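Cirngate, the shared tooling group at Mundgate, has moved its test tube handling work onto a new grasp planner. The planner is called Gelen and replaces the scripted poses we had been carrying along for two years. This item covers what changed in the software, what it means for teams that run on our stack, and what is still open.

The old setup stored a fixed approach for every slot in the rack. It worked as long as the rack stayed where the script expected it, and any shift meant teaching the slots again by hand. Kjell Åberg kept a spreadsheet of the offsets, and by the end it had 452 rows. Gelen has no stored slot poses. It takes the rack outline from the overhead view, fits the hole pattern to it, and works out an approach when the task starts. The wrist view is then used for the last stretch down to the glass.

Most of the planning effort goes into the approach angle. The fingers have to fit beside the tube without touching the rail or a neighbor, and cups and beakers standing close to the rack take away a good part of the free space. Gelen scores a set of candidate approaches, throws out the ones that would collide, and keeps the rest in order so that it has a second and third choice ready. On the bench machine a full plan takes 140 milliseconds. The scripted version had no planning time at all, of course, but it also had no second choice.
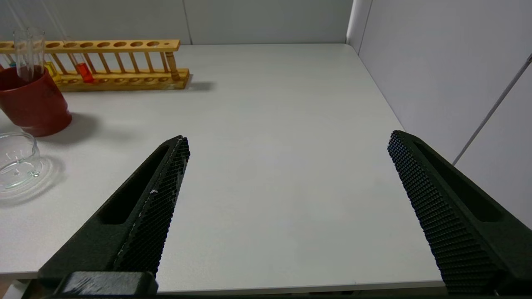 Wrist view with the gripper open and the wooden rack at upper left.

Perception was the harder half. Clear glass gives poor depth readings, and the old detector often reported the wood behind a tube as the tube itself. We stopped using depth for the glass and went to outlines in the color view. The new detector, Shehu, looks for the rim first and then for the two side walls. If it finds the rim and only one wall it will still report a tube, but with a lower score, and the planner asks for another view before it commits.

Ottar Wikström labeled the training set, 1,337 wrist views in all. He marked rims, walls and the closed end where it could be seen, and gave reflections a label of their own. That last label made the most difference. A colored cup near the rack can show up in the glass as a patch of red, and earlier versions of the detector took such patches for liquid. Shehu now reports fill level as unknown when the color sits only near the rim.

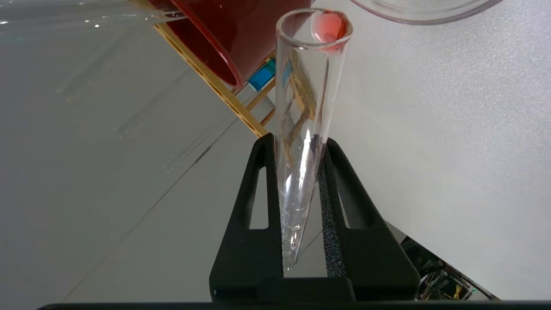

A clear tube between the fingers, with a small reddish-pink patch inside the rim.

Control has had fewer changes. The gripper closes at a set speed until the motor current passes a limit, then holds. What is new is that the limit comes from the task file and is no longer compiled in, so teams with thinner glass can lower it without asking us for a build. The default is the same as before. After closing, the controller compares the finger gap with the expected tube width and raises a fault if the two differ too much. The fault names both values – please include them when you report a problem.

We also record the tilt of the tube in the grip. A tube held at a slight angle is fine to lift, but the angle has to be carried into the placing step or the bottom will land on the edge of the recess. The old scripts assumed a vertical tube every time. Gelen passes the measured tilt along and corrects the wrist before it lowers.

The head view does the slower bookkeeping. It keeps a list of what is on the table and updates it between motions, so a cup that gets moved is treated as an obstacle in its new place. Cables on the arm itself gave us some false obstacles at first. They are now masked using the joint angles, with a margin that can be set in the same task file.

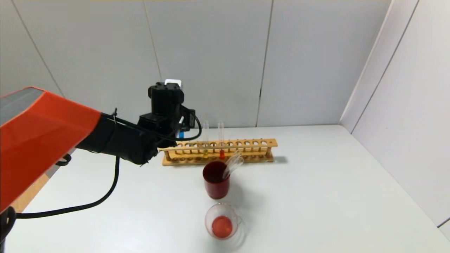 What is still open

There are 13 open tickets against the release, most of them small. Two are worth knowing about before you switch.

The first is strong color on the glass. When a bright red reflection covers one side of the rim, Shehu can place the rim center too far toward the colorless side. The error is small and does not affect a tube already in the grip, but it can spoil a second grasp after a regrasp. Ottar is adding more views of this kind to the set.

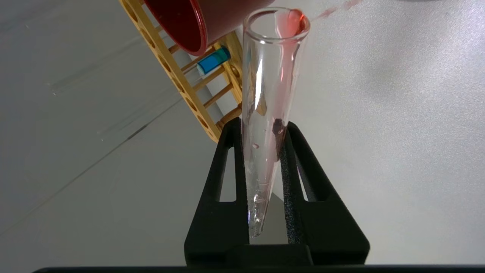
Red-orange on the right side of the rim, pink down the right half of the tube.

The second is the rack fit. The hole pattern is regular, and when a cup hides one end of the rail the fit can slip by one hole. Kjell has a fix that uses the lower rail as a check. It passes on recorded data and goes into the next build. Until then, keep at least one end of the rack in clear view of the head camera.

Teams can switch by setting the planner name in the task file. Old slot scripts will keep loading until October, when they will be removed from the main branch. Questions about the planner go to Kjell, and questions about the detector or the labels go to Ottar.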